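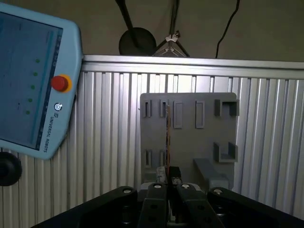 Visitors > Conference Services > Getting Here > Parking and Check-In

How to Reach the Dorkow Conference Center from the Mancuso Garage

Guests attending a conference at Skiltwood are asked to park in the Mancuso Garage, at the north end of campus. The entrance is on the left after the second traffic light. Vehicles taller than 6 feet 6 inches cannot clear the entrance bar and should continue to the open lot behind the garage.

1. Obtain a permit
Take a ticket at the gate and park in any space marked in green. Spaces marked in white are reserved for permit holders at all hours. Enter your license plate number and your conference code at the pay station on Level 2. The code is printed in your confirmation letter. Guests without a code will be charged the daily rate of $14.

2. Leave the garage
Use the east stairs or the elevator beside them. The west stairs lead to the service road and do not connect with the walkway. Exit at Level 1 and turn right.

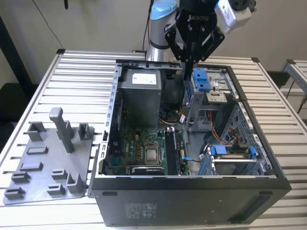
3. Follow the walkway
Continue along the brick path until you reach the fountain, then bear left past the Ruvovum Library. The Dorkow Conference Center is the next building, with its main doors facing the lawn. Guests who prefer to avoid the steps may use the ramp on the library side – it joins the path again just before the entrance.

4. Check in
The registration desk is in the main lobby. Present photo identification to receive your name badge and, if you are staying overnight, your room key. Luggage may be left at the desk until rooms are ready.

Large events
The lawn is used for gatherings of up to 2,000 people, and the brick path may be closed while equipment is being set up. On those days, follow the posted detour signs from the garage. Closures are most frequent in October.

Last updated: Apr 20, 2019

14 shares | 0 comments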